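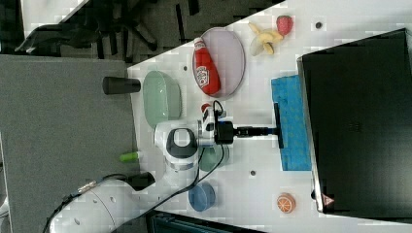
White arm, black two-finger gripper, fingertip against a blue cloth.

Trokham Listening Index

Metadata for independent and small-label album releases, compiled from label catalogues, fanzine back issues and college radio playlists. The index holds text only. No audio, lyrics or sleeve artwork is distributed.

Contents

The current release has 2,026 album records in two tables:

albums.tsv – one row per release, keyed on album_id
tracks.tsv – one row per track, keyed on album_id and track_no

Both files are UTF-8, tab-separated, with a header row. Empty cells mean unknown. A dash in the catalogue_no column means the release was issued without a number, as with most of the self-released cassettes.

Fields in albums.tsv

album_id: internal identifier, stable between releases
artist_sort: artist name in sorting order, leading articles moved to the end
title: as printed on the spine, or on the label where there is no spine
label: normalised name; see labels.txt for variants
catalogue_no: as printed, spacing preserved
year: year of first issue in any territory
format: LP, MLP, CS or CD
genre_1, genre_2: drawn from a closed list of 70 terms
source: code for the catalogue or playlist the record was taken from

Genre terms

Terms were assigned from contemporary reviews where a review could be located, otherwise by listening. The two genre fields are unordered. Post-punk and new wave are separate terms and the boundary between them is poor. Users studying that period should consider merging them before analysis.

Live albums keep the genre of the studio work. Split releases have one row per side and share a catalogue number, so catalogue_no should not be used as a key.

Sources

The Hukness mail-order lists account for the largest share of rows. Plukport playlists were transcribed by hand and contain more spelling errors than the other sources, particularly in track titles. Cao is a reissue label; its rows carry the original year of issue, and the reissue year is recorded in notes where known.

Known problems

Running times are missing for nearly all cassettes.
Artists who changed name between records are not linked.
Coverage is heavily skewed toward guitar groups. Dub, electronic and jazz releases from the same labels are under-represented.
Four rows have a year earlier than the founding of the label. These match the printed catalogue and have been left alone.

Changes in version 2

Label names normalised. Bootlegs removed. The colour column (vinyl colour) was dropped after it proved to be filled in for Hukness rows only.

Licence

The tables may be reused with attribution to the Trokham Listening Index. Corrections should quote the album_id and cite a printed source, preferably the sleeve or centre label. Corrections received before May go into the next release.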